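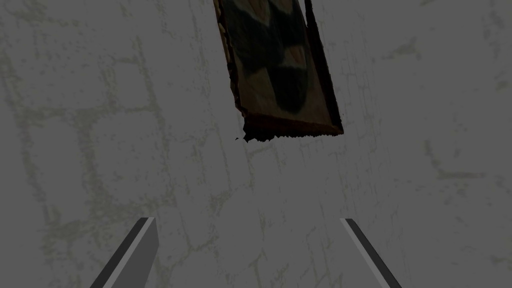
Right wrist camera in the simulator, fingers open, nothing between them.

Stokudow Help > Grippers and End Effectors > Simulation

Wrist camera mount: Grirus fingers or Cileck fingers?

Warrick Bolger
15 Dec 2025

I'm comparing two parallel grippers in sim before my boss lets me spend money on a real one. The Grirus has long flat blade fingers. The Cileck has short stubby ones with rubber pads and a brochure that uses the word "dexterity" on every page.

Same arm, same controller, same wrist camera set to 90 degrees. I ran 2000 grasp attempts with each on a pile of household junk. Grirus dropped or missed 269, Cileck dropped or missed 43. So the Cileck wins, my boss is pleased, and I should go home.

Except I watched a bunch of the Grirus failures and I don't trust them. In a lot of them the arm wanders off the tabletop and ends up admiring the decor. The policy only gets the wrist view, no overhead camera, and once the table is out of sight it has nothing to go on but gray wall texture. It then closes on air with great confidence.

Is this a finger problem, a camera problem or a me problem? I moved the camera back between the two runs so the longer fingers would fit in view, and I'm starting to think I shouldn't have.
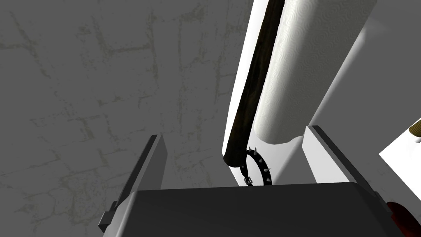 The other thing I can't settle is how much finger should be in view at all. With the blades spread, the gripper body takes up the bottom of the image and anything low on the right is half hidden behind it. Long thin stuff like handles is fine if it points at the gap. Anything fat and round next to it gets ignored until we bump into it.

I've tried cropping, which helped in October on an older build and does nothing now.

Tane Tapsell

You changed the gripper and the camera position in the same comparison, so what you have is 2000 attempts at measuring two things at once. I've done it too. I presented mine to a customer.

Put the camera back where it was for the Cileck and rerun the Grirus. Then do the reverse, Cileck fingers with the camera in the Grirus spot. That's four sets of numbers and you already own two of them. If the misses follow the camera, you can leave the fingers out of it.

For the wandering, log the wrist pose at the moment the last object leaves the view. Mine always went on the same joint, and the cause was a training set where every episode started with the table in plain sight. Start some episodes with the camera facing the wall and let it learn to find its way back. Add an overhead camera if your boss is feeling generous.

On finger visibility, I want both tips in view when fully open and as little palm as I can get away with. Cropping throws away the palm but it also throws away whatever is beside the palm, so tilt the mount forward a few degrees before you crop anything.

Also check the collision shapes. Blade fingers often get imported as a fat box, and then the fingers hit things they visibly aren't touching.

Bright

just buy the cileck, 43 is less than 269

Warrick Bolger

Bright, you and my boss should have lunch.

Tane, the collision mesh is a box. A big one. Rerunning tonight with the camera put back.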